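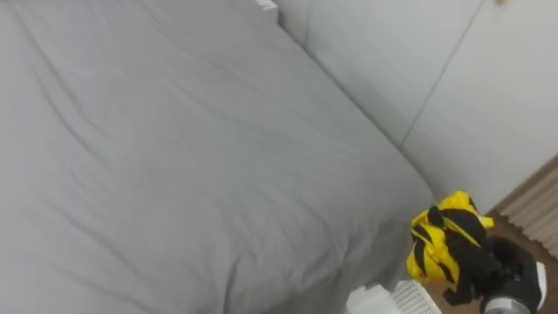
A bed with a grey duvet, set against white panelling. Bedding is the main item on this year's appeal list.

Vorncombe bedding appeal opens with call for double duvets

A yearly appeal for bedding has opened in Vorncombe, with organisers asking households to look out clean duvets, covers and pillowcases they no longer use.

The Vorncombe Bedding Store passes donated items to people moving into unfurnished flats and houses in the town and the villages nearby. It works from two rooms behind the old drill hall in Mill Lane, a brick building put up in 1940, and is open to donors until the end of the month.

Eilidh Geddes, who runs the store, said double duvets were in shortest supply. The shelves held plenty of single sets after last year's collection, but most of the requests coming in now are from couples and families.

"We had 64 households on the list when we closed the book for the winter and the larger part of them wanted a double," she said. "A lot of people are given a bed and a mattress by a relative and then find that a decent duvet and two covers cost more than they have left that week."

Plain colours are preferred. Grey, white and cream covers go out quickly, Mrs Geddes said, while strongly patterned sets can stay on the shelf for months. Covers should have all their buttons or poppers. Small marks are acceptable on mattress protectors but not on sheets.

Feather duvets can be taken this year for the first time. They were turned away in the past as the store had no machine large enough to wash them. The Surnix launderette in Station Road has now agreed to put donated duvets through its large drum on two mornings a week and to charge only for the powder.

Alcides Barbosa, the launderette's manager, said a double feather duvet needed a full cycle and a long spell in the dryer. He asked donors to check the seams before handing one in. "If there is a hole the size of a pea, we'll be picking feathers out of the filter until teatime," he said.

The store gave out 500 duvets in its last full year, along with pillows, sheets and blankets. It spent £3000 over the same period, most of it on rent and on new pillows, which it buys in and does not accept second-hand. A grant application to cover part of the rent was turned down in September and the shortfall has been met by two coffee mornings and a sale of curtains.

Donors are asked to fold duvets and tie them with string or tape. Vacuum bags are not needed and often split on the shelves. Each item should carry a slip of paper with the size written on it, as labels have sometimes been cut off or have faded in the wash.

Aparecida Sampaio, who sorts the donations, said unmarked covers caused the most delay. "You can't tell a double from a king by looking at it folded," she said. "We have to open it out on the floor and get the tape measure, then fold it all over again."

A leaflet on making up a bed in a small room will go out with each set. It was written by Zuleica Damasceno, a former hotel housekeeper, and deals with beds that stand against a wall and can only be reached from one side. She advises pulling the bed out a hand's width before changing the fitted sheet, tucking the far corners first and shaking the duvet down from the foot of the bed. The leaflet also covers drying a duvet indoors and how often to turn a mattress.

Copies can be picked up at the library and at the doctors' surgery in Church Street. A large-print version is being prepared.

Items can be left at the Mill Lane door between 10am and 1pm on weekdays. Nothing should be left outside when the store is closed, as several bags were ruined by rain last year. Anyone who cannot get to the store may ring Lenka Hájek at the parish office to ask for a collection. Collections are limited to addresses within the town and there is a wait of up to a week.

The store cannot take mattresses, bed frames, electric blankets or cushions. The council's bulky waste service will remove mattresses for a fee.

Requests for bedding should be made through a housing officer, health visitor or school and not at the door.

Published 2 April 2014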